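ok so I finally made it out to the big flea market in Ristville and I have THOUGHTS, mostly about bread. thread

first of all parking is 2 bucks now, cash only, and the guy has no change. bring singles. I ended up buying a soda from the stand next door just to break a twenty (the soda was warm, I drank it anyway)

we got there before eight and the line already went past the feed store. somebody behind us had a wagon with a dog in it. the dog had its own little fan. jealous the entire morning

the thing I went for was the Skamov rye. if you've never had it, it's this dense, sour, almost black loaf, and the bakery only brings it out in August and then stops for no reason I've ever been able to get out of them

they had 35 loaves. for the WHOLE market. I got one of the last ones and I'm not sorry

toasted it as soon as I got home, salted butter, sliced radish, that's it, that's the meal. I had four slices standing at the counter and then had to go lie down

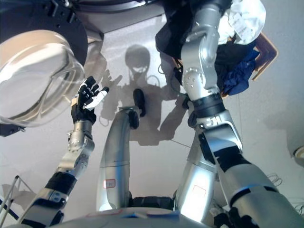
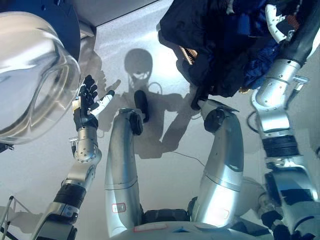
silver arms and black fingers, both pics 🤖

anyway back to bread. people keep asking if you can make it at home and yeah, kind of? I've tried the recipe out of the old Windberg church cookbook and it comes out fine, but the crust never gets that chew

I think it's the oven. mine runs hot on the left side so every loaf I bake looks like it spent half its life at the beach

also my starter is moody. it's been in the same pickle jar for two years and it will NOT rise if I use the cheap rye flour. spent way too long figuring that one out

the other good find was Sukprasert, the noodle stand way in the back by the tire guy. get the one with the crispy shallots. ask for extra lime. eat it on the curb like everybody else and don't wear a white shirt (I wore a white shirt)

didn't buy any furniture, which is a personal record. there was a green lamp I walked past three times. $369!! for a lamp with no shade!! I'm still thinking about it

if anyone goes back this month and sees the rye, please grab me a loaf, I will pay you back and throw in a jar of plum jam

ok that's the thread, going to eat slice number five

Contact | Terms | Privacy | Back to top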